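The worktop, at last

23rd January

I said in the last post that I'd write up the kitchen once the worktop was finished. It's finished, apart from one end that needs another line of sealant.

We never had the money for real marble. The quote from Tennant was 1,080 for the long side alone, and that was before fitting. In the end I bought a roll of green and white marble-pattern covering from Cluretti for 70 and put it over the old top myself. It took 2 evenings. The first was nearly all cleaning and sanding. The second was the sticking down, done slowly with a plastic scraper and a hairdryer for the corners.

I had worried that the green would fight with the blue flowery tiles. They were in the house when we moved in and I wasn't going to take them off. I like the big white and navy flowers, and the little yellow ones too.

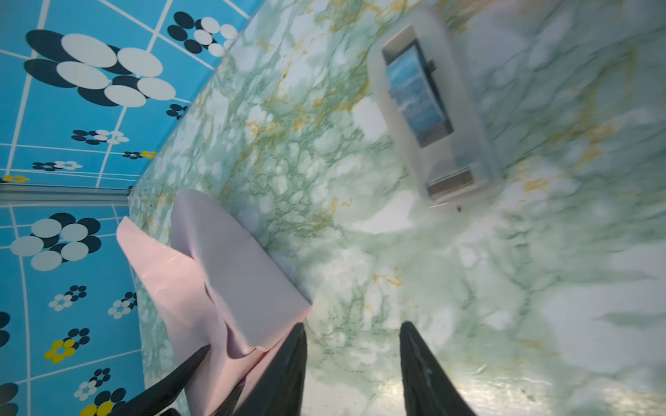

The yellow is what makes it work, I think. The covering has thin golden streaks in it, so there's a bit of the same colour on both. In the shop in Trasville the streaks looked brown and I nearly put it back.

Two things I'd do differently. I'd buy a longer roll, as I had 25 cm left and no room for mistakes. I'd also take the tap off first instead of cutting round it.

Hot pans go on a board now. The shelves are next, probably in April, once Sindis have the brackets back in stock.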